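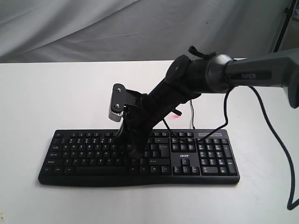 *The arm over the keys, Flomgate workshop, Oct 20, 2021*

# Letters to Skalness

My sister and I built the typist on the long white table at Flomgate, and I have never loved a machine so much! We named it Naidu, after the street we grew up on.

It had one job. Our grandmother's letters from Skalness ran to 687 pages, and she had always wanted them typed on a real keyboard, key by key, "so they'd feel written."

"Ready?" my sister asked.

I sent the first line. The wrist turned, the gripper dipped, and I forgot to breathe. *Dear girls*, said the screen. Well — it said *Desr girls*, but I whooped loud enough to stop the lathe next door.

We moved the home point a hair to the left and ran it again. Then again, with the wrist a little lower. By midnight Naidu had pressed 1,060 keys, and my sister was reading aloud as the words arrived, slow as snow, in a voice that was getting close to Grandma's.

*The boat is painted*, it typed. *Come in April.*

"Keep going," I said, and fed it the next page.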